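September 9, 2020

Diary of the Appliance Procurement Office, Sketasari Residence Halls

The office opened at the usual hour. Two matters were carried over from the previous entry: the choice of washing machine for the east laundry, and the unpaid balance on the tumble dryers delivered in the spring. The second was closed before lunch. Mr. Amissah confirmed by telephone that the sum of $869 had been released to Rashidi, and the supplier's receipt has been placed in the green binder.

The first matter took up most of the day. Three machines remain on the list. The Sesen is a front loader with a large drum and a plain dial, and the residents who tried it in the west hall have asked for it by name. The Markix is the cheaper of the two front loaders and has a delayed start, a feature I doubt will be used in a shared laundry where people wait for their turn. The last is a top loader offered by Rashidi at a reduced price. I had been inclined to strike it out for the amount of water it uses, but Ms. Mbwambo asked that it stay until the plumber has reported on the drain height, and I have agreed.

I read both front loader manuals through. The Sesen manual is clear on the subject of the filter, which is reached from the front by a small flap and may be cleaned without tools. The Markix requires that the lower panel be removed. In a private home this is a small nuisance. In a building where the machines run from early morning until the doors are locked, it means a machine out of use and a note taped to the lid. I have marked the point in favor of the Sesen.

The quick cycle was the next item. Sesen states 30 minutes at low temperature for a half load, and Markix states 50. The longer program includes an extra rinse, so the two are not strictly equal, and I have written to both sellers for the figure without it. Replies were not in hand at close of business.

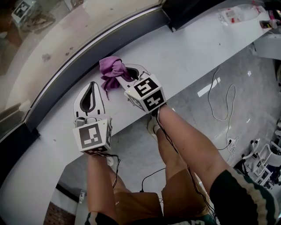
Spin speed and noise were taken up after lunch with Ms. Mbwambo, who will have the rooms above the laundry to answer for. She holds that a slower spin is acceptable if the dryers can keep up, and I hold that they cannot on a Sunday evening. We then turned to the card of washing instructions that is to hang beside each machine. The draft said only "wash colors separately," and she thought this too thin for new residents. I proposed that the card name the kind of thing meant, such as a purple cloth like the crumpled one at the white counter, which ought not to go in with pale shirts until it has been washed alone. She accepted the wording with one change, and "pale shirts" now reads "white or pale items." The card will also state the amount of detergent in level capfuls. The present habit of pouring by eye has left a gray paste in the drawers of the old machines, and I have cleaned it out myself more often than I care to enter here.

Mr. Amissah called again at the end of the afternoon to ask whether the order could be held until December, when the new budget is confirmed. I answered that the east laundry has one sound machine at present and a second that stops before the final spin. He asked for this in writing. The memorandum was drafted and sent before I left, with the repair record attached and a request that the purchase be treated as a replacement. He has undertaken to reply once he has spoken with the director.

Warranty terms were compared last. Rashidi offers 3 years on parts with the Sesen, but the paper excludes "commercial premises," and it is not plain whether a residence hall falls under that heading. I have asked for a signed statement. No order will be placed on the strength of a telephone call.

Items carried forward: rinse figures from both sellers, the plumber's report on drain height, Mr. Amissah's reply, the signed statement on warranty, and a new door seal for the machine nearest the window.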